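Grondholm Cup

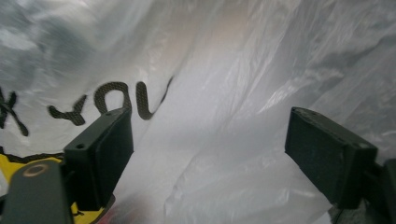
The Grondholm Cup is an invitational women's soccer tournament for club teams, played each November in the town of Grondholm. It is contested by eight clubs, most of them semi-professional, and is organized by the Grondholm Football Union. The competition is best known for its points rules, which differ from those used in most leagues, and for its small main ground, Lengyel Park.

Format

The eight clubs are drawn into 2 groups of four. Each team plays the other three teams in its group once. The top two in each group go through to the semifinals, and the winners of those matches meet in the final. The losing semifinalists play for third place on the morning of the final.

A win in the group stage is worth three points. A drawn group match goes directly to a penalty shootout, with one point for each team and a second point for the winner of the shootout. Teams level on points are separated by the result of the match between them, then by goal difference, then by goals scored. If three teams are still tied, lots are drawn in the referees' room at Lengyel Park. This has been needed once, when Pova Athletic went out despite not having lost a match.

Squads are limited to 20 players. Five substitutions are allowed in each match, with a sixth in extra time.

History

The tournament grew out of a preseason series between Grondholm Ladies and Pova Athletic. The two clubs shared a coach, Marlina Rondonuwu, for one season, and she proposed opening the series to visiting teams. The first edition had only four entrants and was played as a straight knockout. Grondholm Ladies won it, beating Grarkel Rovers in the final with a goal by Aisyah Setiawan.

The field was expanded to eight after the union took over the running of the event. The group stage was introduced at the same time. One edition was abandoned after the opening round when the field at Lengyel Park flooded, and no winner is listed for that year.

Venues

Lengyel Park holds 900 spectators, 100 of them seated. It hosts the semifinals and the final. Group matches are split between Lengyel Park and the Mill Road ground, which has artificial turf and no permanent stand. Kickoff for the final is at 3 p.m.

Records

Pova Athletic have won the most titles, with five. Fitriani Nasution, a forward who played for Pova and later for Grarkel Rovers, is the leading scorer in the competition's history. Goalkeeper Ketsara Kaewkla holds the record for appearances, with 41. Darmawan Menon is the only coach to have won the cup with two different clubs.

See also

Lengyel Park
Pova Athletic
Grarkel Rovers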